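Tags: Notebook, Surface repair, Stone and composite

We use cookies to remember your settings. By continuing to read you accept them.

Countertop chip filling – notebook, August, second entry

Marbled top, cream with beige and orange-tan streaks. One small dark chip near the middle, to be filled today.

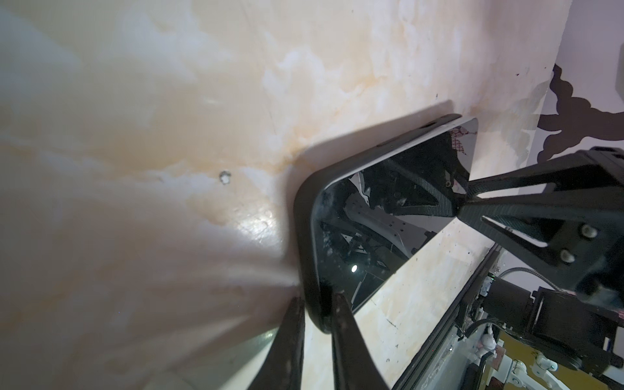
Morning, cleaning

I wiped the place two times with alcohol and waited until 9:40. Bence Rácz told me last month that I start too early, and he was right, the old fill at the Oláh kitchen came out in one piece. The edge of the chip I opened a little with a needle. Dust out with a soft brush, no compressed air.

Color mixing

Base is the Clarnitz cream resin, lot 107. Alone it is too yellow. With one drop of white and a very small touch of ocher it comes near, but under the window it still looks warmer than under the lamp. I made 5 test dots on a glazed tile and wrote the mix beside each one. Dot four is the best. Angharad Humphreys prefers dot two – we looked together and I stay with four.

Filling and waiting

Filled a bit too high on purpose. Cover film on top, lamp for 36 minutes. The Ovik lamp takes long to reach its power, so next time switch it on before mixing.

Sanding, not done yet

Plan: razor blade flat first, then 200 grit only on the fill, then finer. I have no fine paper left, must order from Jisolora.

Question for Bence: does he seal the fill before polishing, or after?

Subscribe to our workshop letter. You can unsubscribe at any time.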